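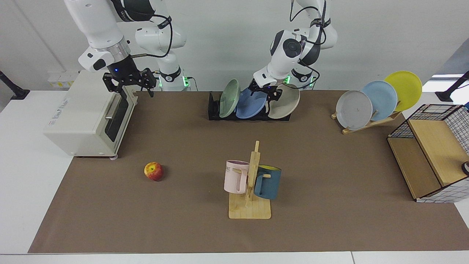
Section 2. Planning Your Budget

Before you order a Fena two-arm station, sit down with a calculator. I skipped this on my first one and paid for it in July.

1. Price the arms and grippers together. The Flollbridge quote lists them on separate pages, so add them up yourself.

2. Set aside $600 for the table and clamp-on stands. A wobbly table is no bargain!

3. Put $80 toward props -- plates, mugs, a dish rack, a paper mat. Thrift stores are great for this (buy spares, you'll break some).

4. Check your outlets. Each arm needs its own, plus whatever the computer wants.

Note: My add-ons came to almost $1,897 before shipping. Petbridge bills freight separately, so ask for that number up front.

Caution: Don't order the arms until you've measured the reach on your own table. Returns are slow -- and you pay the freight both ways.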